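Ruppert hand-held gripper
From the Nulum range, made in Trirville

Ruppert is the gripper you hold in your own hand to teach a robot a job. You squeeze, the two fingers close, and the camera on the tool records what the fingers saw and where they went. We first built it for our own research, and it has grown into something we're really rather fond of (and very happy to send out to other labs!).

The method behind it is simple enough to explain over a cup of tea. A person does the task by hand, over and over, in all sorts of rooms, and the recordings are used to train a policy that then runs on a robot arm fitted with the same fingers. In our Grison study we gathered almost 2,000 short recordings this way, with 3 people sharing the work, and no robot was needed until testing began.

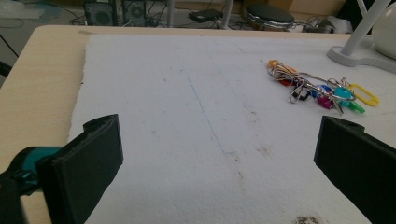
What pleased us most was how much the untidy recordings helped. We trained 2 policies, one on recordings from a bare, well-lit bench and one on recordings from ordinary tables with everyday clutter left where it was, and the second coped far better when we moved the arm to a room it had never seen. Small, awkward things like keys are still the hardest to pick up cleanly, and we'd be fibbing if we said we had that one solved.

So our advice to new users is to move about a good deal, change the lighting when you can, and start each recording with the fingers open. Most people have got the feel of it after 15 minutes or so of practice.

Each Ruppert comes with a spare pair of fingers, a carry case and the Grison training notes. Orders placed by Monday lunchtime go out the same week.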